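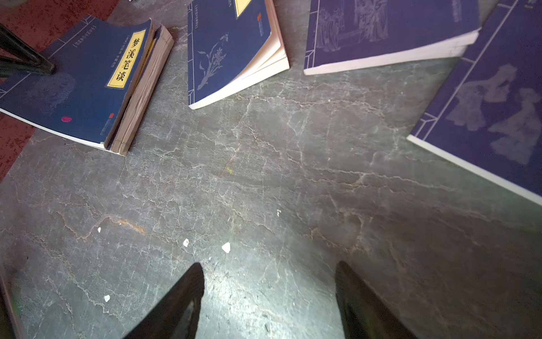 1 min read

Book pickup drill, Randine Robotics Club

Paperbacks on bare stone, covers curl. Start with the fingers open and low, aim at the open floor first – then go for a spine.

1. Slow the arm to 24 percent.
2. Close on the bottom end, one finger on the spine side, one on the cover.
3. Stop at 90 on the grip slider. More and teh cover creases.

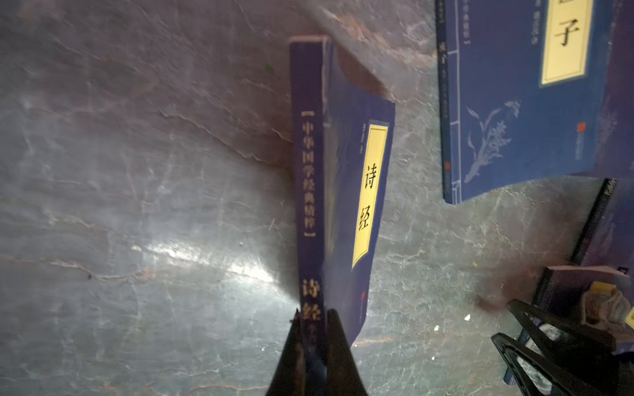

Zamfira Lazăr, Build Lead

诗经 standing up, gripped low. Let the wrist settle before you move. Second arm keeps clear untill you call it. Log every try, drops too.

Search the club site Go

Related
Kallport wrist mount setup
Grip slider basics

Contact | © Randine Robotics Club | Back to top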